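May 2026
By Farzana Afridi

Bottled water on the table

Bottled water is drinking water that is packed in a closed container and sold for use away from the tap. This article deals with the single-serving plastic bottle as a thing of daily life: its form, its label, and its place on tables in homes, offices and meeting rooms. The larger refillable bottle, used upside down on a dispenser, is treated separately.

Form

Most single-serving bottles are made from PET, a light plastic that can be almost as clear as glass. The bottle begins as a small thick tube, called a preform, which already has the thread for the cap. The preform is heated, stretched and blown with air against the inside of a mold. The neck keeps its first thickness, while the walls become thin. For this reason a person can press the side of an empty bottle flat with one hand, but can hardly change the shape of the neck.

The walls are seldom smooth from top to bottom. Makers put rings, waves or shallow panels into the mold, and these serve two purposes. They make the thin wall stiffer, and they give the fingers something to hold. The part where the label sits is often made straighter than the rest, so the label can lie without folds. The base of many bottles has several feet or a hollow in the middle, which helps the bottle to stand on a flat surface.

The cap is screwed on and usually has a ring below it, joined by small bridges of plastic. When the cap is turned for the first time the bridges break. In some countries the cap must stay connected to the bottle after opening, and users had to learn again how to drink from it.

Label

The label can be a strip of paper or plastic film that goes once around the bottle and is glued at the overlap. Another type is the sleeve, a tube of film which is shrunk on the bottle with heat. The name of the brand is normally the largest writing. Smaller lines give the source or kind of water, the volume, the address of the producer and, in many countries, a table of minerals.

Color on labels follows habit more than law. Blue is the most common choice for water, and green is also used widely, sometimes for the whole line of a company and sometimes to mark one kind of water from another. These habits are different from market to market. A traveler who buys by color alone may come home with sparkling water when still water was wanted.

Use at the table

In meeting rooms the bottle has largely taken the place of the jug and glasses. It needs no washing, it can be closed between two sips, and the guest may carry it away. Hotels and conference houses commonly set one bottle at each seat, with the label turned toward the guest. In the hall at Grundesgate, where Aurelio Zamudio arranged the seating for many years, the written rule was one bottle for each chair and 10 more on the side table.

At a desk the bottle is usually kept to the left or right of the work, at a distance where the elbow does not reach it. A half-empty bottle is lighter and more easily pushed over than a full one. A pale table shows rings of water less than a dark wooden one, but it shows reflections more.
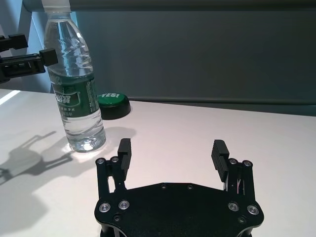
Light is the other matter which people notice when a bottle stands near a window or under a strong lamp. A clear bottle with water in it works as a rough lens. It collects the light and throws a bright patch on the surface next to it, and the ribs of the wall can break this patch into lines. Painters of still life studied the same effect with glass carafes. Under strong direct sun the patch may also become warm, and it is sensible to keep papers out of it.

Storage

Unopened bottles are best kept in a cool and dark place, away from paint, fuel and cleaning products with a strong smell. The date printed on the bottle refers mainly to taste. After opening, the water should be finished within a few days, and sooner if one has drunk directly from the neck. Several people at one table often mark their caps with a pen or a small sticker.

After use

PET can be recycled, and in a number of countries a deposit is paid back when the empty bottle is returned. The cap is generally made of a different plastic and is separated later, in the recycling plant, where it floats and the PET sinks. Local rules decide if the bottle should be crushed before it is returned. Machines that read the label for a deposit normally require the bottle uncrushed and with the label still on it.

Related articles
Carafe
Drinking glass
Meeting room
PET preform
Screw cap
Shrink sleeve
Water dispenser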